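Keeping small things in order in the bedroom

In May I changed the winter bedding for the summer one, and as every year I used the day to go through all the small things which collect near the bed. Bracelets, hair ties, single earrings, coins, a button from I don't know which coat. I do it on the bed itself, with the cover pulled tight, so that a ring can't roll under the furniture.

Take everything out first. Put cord bracelets in one place and chains in another, because a chain catches on threads and then you need a needle and much patience. A knot in a cord opens more easily if you push the ends toward it and don't pull. For a fine chain I use 2 pins and a drop of baby oil on a saucer.

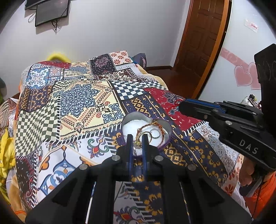
Old candy tins and tea tins are good for this work, but wash them and dry them well – a little water in the seam makes rust, and rust goes into light fabric and stays there. If the bottom is hard, cut a piece of felt or an old sock for it. Silver I keep apart in a small bag with a piece of white chalk, which I change two times a year.

Now the bedspread. With dark colors I wash it inside out, in cool water, and with half of the soap I would use for sheets. Before washing I try a hidden corner with a wet white cloth. If color comes on the cloth, the bedspread goes alone in the machine. Dry it in the shade, folded over two lines so that the middle doesn't hang down and stretch.
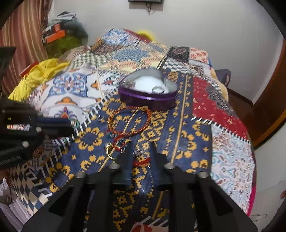

Keabetswe Coetzee wrote to me that she puts half a cup of white vinegar in the last rinse, and that her dark blue cover has kept its color for 13 years. She doesn't use softener at all, she finds it makes cotton greasy after some time.

I will try the vinegar with the guest room cover first. Wool blankets I leave for the next page, they need other care.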